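Why I stopped believing in the red light mask

August 30, 2022

I bought the mask in July, which in this part of Victoria is the month you'll believe anything that promises to make your face look less like the weather. It was the Cuvitz one, the white plastic thing with the elastic strap that slides down the back of your head. A woman at my pilates class had been going on about hers. I asked how long she'd been using it and she said two weeks, and that should have been my answer.

For anyone who has been spared the ads, an LED mask is a face-shaped shell with little red lights on the inside. You lie down, you strap it on, you wait. The claims printed on the box included firmer skin, brighter skin, calmer skin and something called a "cellular wake-up". I would like to meet the person who wrote cellular wake-up and ask them what my cells had been doing up to that point.

I'm not against this stuff on principle. There is proper research on red light and skin, some of it decent, most of it small. What bothers me is the leap from a clinic using a big panel under someone's supervision to a battery-powered mask you wear while listening to a podcast. The leaflet talks about "clinically studied wavelengths". Read that again slowly. The wavelengths have been studied. The leaflet doesn't say anyone studied the mask.

I wrote to Cuvitz and asked how much light reaches the skin, because that seemed to me the one number that mattered. I got a friendly email back with a discount code for a serum. I wrote again. The second reply said the mask had been "designed in consultation with skin professionals" and attached the same leaflet as a PDF.

So I did what I always do and kept a diary. Eight weeks was what the leaflet asked for before "visible results", although the Gresutside blog (they stock it, so bear that in mind) says three is plenty. I used it most nights. I changed nothing else, same cleanser, same plain moisturiser from the chemist, same sunscreen. I took a picture at the bathroom window each Sunday morning, no makeup, hair back, looking like someone waiting to be charged with something.
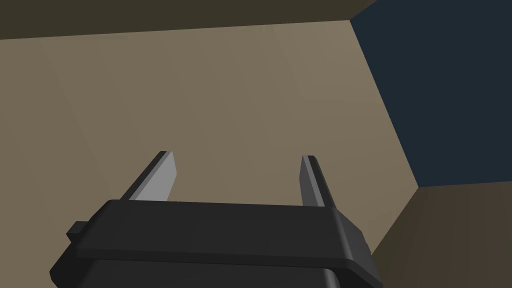 The trouble with Sunday pictures is that the light moves. My week four face looks terrific and it's entirely down to a bright morning. Week five is grey and I look like I've had bad news. If I'd only kept those two and swapped the order I could have proved whatever I liked, and I'd bet a fair few before-and-afters online are made more or less that way, without anyone setting out to lie. Chin up a bit in the second one. Slept better. Stood nearer the window.

I did try to be fair. My mother-in-law thought I looked "rested" in week six, but she'd also been told about the mask. My husband couldn't pick the week one photo from the week seven photo, and he had a proper go at it, zoomed in and everything. I couldn't pick them either when he shuffled them on me.

Then I booked in with Sunita Kasprzak. She runs a small skin clinic out at Idbridge and did my facials for years before I got tired of the drive. She is the only beauty therapist I've ever met who has talked me out of buying something. She had a look under the lamp and said my skin was in good nick and a bit dry along the jaw. I asked if she could see the mask in it. She said no, but she wouldn't expect to, and then she asked how I was going with the sunscreen.

She does use light in the clinic, for some clients, mainly the ones with angry breakouts. She thinks it helps a few of them. When I pushed her on the home masks she shrugged and said they probably didn't hurt, apart from the price. I noticed she had the Benmoussa panel in the second room and I asked how often it gets used. "Less than I'm still paying for it," she said.

On the matter of price, the mask was $63 on sale, which made me suspicious from the start, down from a "usual" price I have never once seen charged. The fancy ones cost many times that and I do wonder if I'd have seen more improvement with one of those. I mean that in both senses. Spend enough on a thing and you'll find a glow somewhere.

A few practical gripes, if you're still keen. The eye holes sit too high for me and the light leaks in, so I ended up with a folded face washer over my lids. The charging port is under the chin and collects moisturiser. The timer beeps 100 per cent louder than it needs to when it finishes, and twice it woke the dog. The strap gave up in week six and I finished the trial with a hair elastic and a safety pin.

What did I get out of it? I lay down quietly most nights for eight weeks, and I enjoyed that part. I went to bed earlier. I stopped picking at my chin because there was a mask on it. If my skin is any calmer I'd put my money on those before the lights, though I can't prove that any more than Cuvitz can prove the other.

The mask is in the drawer with the jade roller and the silicone cups. My niece has asked for it and she's welcome to it, strap and all. I've told her to take a photo first, at night, under the same lamp every time, and to get someone else to shuffle them.

Next up is the magnesium spray, which three separate readers have now written in about - all of them very sure of themselves. I've got a bottle on order. It already smells like a fight in the comments.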